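votby_methods
May, 09:14
The Votby group has released its grasp selection results. A policy trained on 1,000 hand-held gripper demonstrations of box sorting was evaluated over 700 trials, with 29 failed grasps. 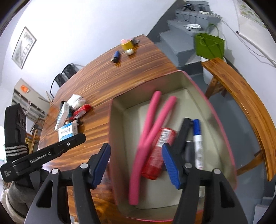 What was counted as a failed grasp?
Any trial in which the item left the jaws before release.

radonjic_lab
09:52
We question that criterion. A grasp that holds the wrong item should also be recorded as a failure.

votby_methods
10:20
Wrong-item grasps are reported in a separate table.

grirkden_eval
11:05
We agree with the Radonjić group. The two tables should be merged before any comparison with Tresevside is published.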